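Gripper shopping at the Itholm open day

We went to Itholm in May with a budget for 2 grippers and a boss who wanted three. The Feleo stand let visitors try an arm in simulation before asking for money.
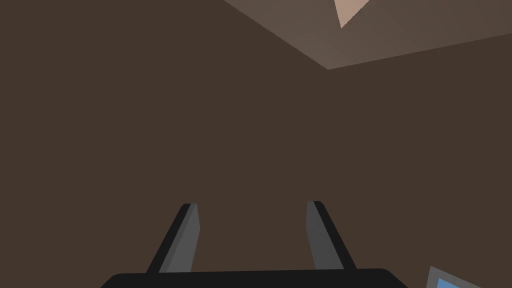
Simulator view, fingers apart, brown wall behind.

The quote was 3000 per gripper, plus 57 for a cable – one cable. Spare fingers are extra, and delivery to our Gustine shop is "to be discussed."

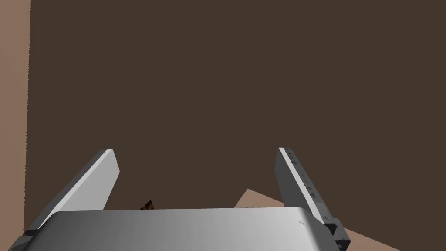 Zalewska

I asked what a year of service costs and got a brochure and a mint. We've put in for one gripper and a 50-day trial of the software.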